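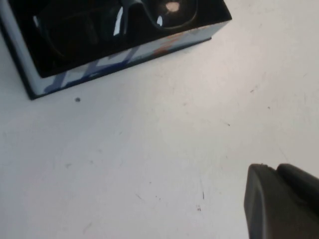 Packing Glasses Back into Their Box

Greldale Household Notes > Storing and Posting

Most glasses go wrong in storage through pressure on the arms or grit on the lenses. If you still have the stiff box they came in, with the shaped black tray inside, it will look after them better than a soft pouch in a drawer. These instructions are for putting a pair away for a few months, or getting it ready to post.

What you need

The box, with its tray and lid
A clean microfibre cloth
Washing-up liquid (plain, no hand cream in it)
A sheet of tissue paper
A soft brush, such as a clean make-up brush
For posting: an outer carton, packing paper and tape

Step 1: Clean the glasses

Run the lenses under lukewarm water first to take off any grit. Put a small drop of washing-up liquid on your fingertips and rub it over both sides of each lens, the nose pads and the inside of the arms. Rinse well and shake off the drops.

Dry them with the cloth. We use a Raudsepp cloth, but anything lint-free will do. Don't use kitchen roll or the hem of a shirt. Leave the glasses standing open on a clean towel for 8 minutes before they go anywhere near the box — water sits in the hinges longer than you would think.

If your glasses have anything electrical in them, don't put them under a tap. Use a slightly damp cloth and keep to the maker's instructions.

Step 2: Clean the tray

Shiny black plastic shows every fingerprint, and matt black plastic holds on to dust. Turn the tray upside down over a bin and tap the back. Then go over it with the brush, working along any grooves and into the corners, and finish with the dry side of the cloth. Leave out spray polish altogether. It leaves a film which ends up on the lenses. 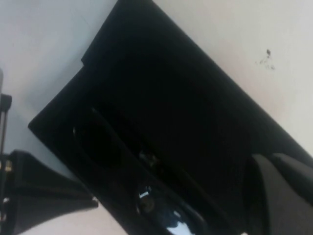
Black plastic with an oval recess and a long groove. Brush out both.

A cotton bud is useful where a fitting is set down into the plastic. Go lightly, and don't pick at a clip with anything metal.

Step 3: Put the glasses in

Fold the left arm first, then the right, unless your pair closes more easily the other way round. Hold them by the bridge and lower them into the tray. They should settle under their own weight. If you have to press, something is wrong: turn them round, or check whether an arm has been folded the wrong way over the other.

Trays vary. The older Gorkedetti ones have a raised bar for the bridge, and the glasses sit over it with the lenses facing up. Others have a plain hollow and you can lay the glasses in whichever way leaves the lenses clear of the sides.

Cut the tissue into 3 strips. Lay one under the bridge if there is a gap and one between the folded arms and the back of the lenses. The last goes loosely over the top. Don't pad the box so full that the lid has to be held down.

Dark glasses are hard to see against a dark tray, so look twice before you put an "empty" box in the recycling.

Step 4: Close the box

Lower the lid level and let it find its own way down. Run a finger along all the edges. A lid that rocks usually means tissue is caught at a corner.

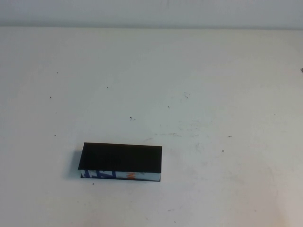
Storing the box comes next, and a bedroom shelf or wardrobe is the best choice. Lofts and car glove boxes get too hot in summer, and a bathroom is too damp. Keep the box flat, on its broad side. A plain black top like this one tells you nothing once it is in a pile, so turn the printed side outwards, where the blue lettering and the bit of orange are easy to pick out. If you own several boxes the same, put a small paper label on the end of each and write the prescription date on it. Masking tape will pull the print off some boxes. Don't stack more than 3 high.

Take the glasses out every so often and check the screws. We do ours in January with the smoke alarms.

If you are posting them

The box is not a mailing carton, even a stiff one. Wrap it once in packing paper and put it in an outer carton with room on every side. Fill the space with more crumpled paper until nothing shifts when you tilt it.

Tape the middle seam and both ends. Ruvuris paper tape is fine for this and comes off without tearing, but press it down hard on a cold day. Put a second copy of the address inside.

Insure the parcel for what a new pair would cost you, lenses included. Some basic services stop at £100, and varifocals can easily go over that. Keep the receipt until you hear that they have arrived.

See also: Replacing Nose Pads — Tightening a Loose Hinge — Getting Sticky Labels off Boxes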